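Werkstattbuch, Dienstag, kurz nach der Mittagspause

Thema heute: Tassen. Genauer die Frage, welche Tassen in den neuen Abtropfkorb kommen und in welcher Haltung. Wer das für eine Kleinigkeit hält, hat den Eintrag vom Juli nicht gelesen, in dem es über zwei Seiten um Untertassen geht.

Ausgangslage: Der alte Korb von Handden ist ausgemustert. Er hatte an der Vorderseite Rost angesetzt und hinterließ auf jeder hellen Fläche eine braune Linie, die man mit viel gutem Willen für eine Messmarke halten konnte. Der Nachfolger ist weiß, aus Draht, und kam von Dewulf in einem Karton, in dem auch ein mittelgroßer Hund Platz gefunden hätte. Preis laut Lieferschein 20 Euro, dazu Versand, über den ich hier nichts schreibe.

Die Tassen stammen aus dem Schrank im Flur. Dort stehen über 40 Stück, kein einziger vollständiger Satz. Zwei Töpfereien (Skukitz und Pekden) haben sich über die Jahre durchgesetzt, der Rest ist zugelaufen. Für die Versuche nehmen wir vorerst nur die hellen, cremefarben bis beige, teils mit Braun, Blaugrün oder rotem Muster. Begründung im Protokoll: einheitliche Serie. Begründung unter uns: Die lagen vorn.

Platte abgewischt, Korb leer hinten in die Mitte gestellt, angefangen mit den Tassen daneben. Stehend und gekippt, beides auf dem hellblauen Tisch.

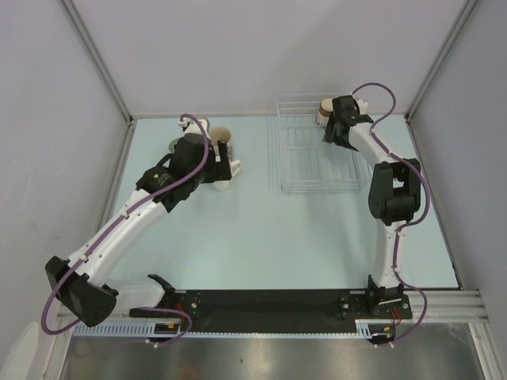

Cremefarbene Tasse gekippt, die beige-braune steht hinten am Rand.

Zur gekippten Tasse ein paar Notizen, damit ich sie nicht zum dritten Mal auf einen Klebezettel schreibe:

Eine Tasse, die auf der Seite liegt, rollt so lange, bis der Henkel den Tisch berührt. Danach liegt sie ziemlich brav. Will man sie in einer anderen Lage haben, muss man sie überreden, und beim nächsten Anstoßen hat sie es wieder vergessen. Öffnung nach oben rechts ist als Startlage brauchbar, Öffnung zur Platte hin nicht, da kommt man schlecht an den Rand.

Die Pekden-Tassen sind unten schmaler als oben und beschreiben beim Rollen einen Bogen. Das steht so auch in der Geometrie der achten Klasse, hat mich heute früh aber trotzdem überrascht. Die von Skukitz sind gerade Zylinder und rollen geradeaus, notfalls bis zum Boden. Bisher Verluste: keine. Ich schreibe das mit Bleistift.

Höhe nachgemessen, weil im alten Blatt zwei verschiedene Werte standen: 83 mm bei der niedrigsten Skukitz, ohne Henkel, Messschieber am Rand angesetzt. Der andere Wert im Blatt war vermutlich mit dem Zollstock und im Vorbeigehen ermittelt. Habe ihn durchgestrichen, bitte nicht wieder eintragen.

Dann der Korb. Ich hatte ihn erst genau parallel zur Tischkante ausgerichtet, mit Anschlagwinkel, sehr ordentlich. Das hielt nicht mal bis zum Kaffee. Leicht verdreht ist für unsere Zwecke gut genug, in einer Küche richtet auch keiner den Geschirrkorb mit dem Winkel aus, jedenfalls keiner, den ich besuchen möchte. Vor jedem Durchgang gilt: Korb leer, Tassen daneben auf der Platte.
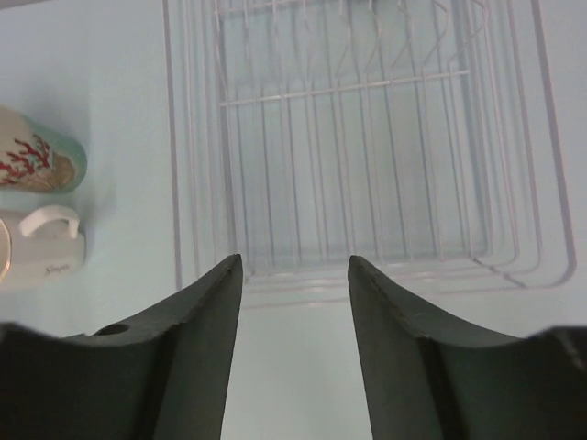
Beim Einräumen selbst macht der Boden am meisten Ärger. Die Drähte laufen der Länge nach, und ein Tassenrand, der kopfüber daraufkommt, liegt mal auf, mal sitzt er schief. Mit der Hand merkt man davon nichts, man ruckelt kurz und ist fertig. Schreibt man das Ruckeln als Arbeitsschritt auf, sieht es erschreckend unprofessionell aus. Steht jetzt trotzdem so in der Anleitung: »Tasse absetzen, ruckeln, loslassen.« Bessere Verben nehme ich gern entgegen.

Der Henkel soll zur Mitte zeigen. Zeigt er nach außen, klemmt er zwischen den Randdrähten, und beim Herausnehmen geht der Korb mit auf Reisen. Heute zweimal passiert, beide Male bei mir.

Noch zu tun:
Filzpunkte unter den Korb, er rutscht auf der glatten Platte.
5 Tassen mit Nummern auf dem Boden versehen, wasserfest. Der letzte Stift war es nicht.
Angeschlagene Skukitz aussortieren und bitte nicht zurück in den Flurschrank stellen.
Karton von Dewulf zusammenfalten. Er steht noch immer vor dem Waschbecken.

Morgen Vormittag weiter mit drei Tassen im Korb, danach eventuell die Untertassen. Über die Untertassen möchte ich vorher noch einmal reden.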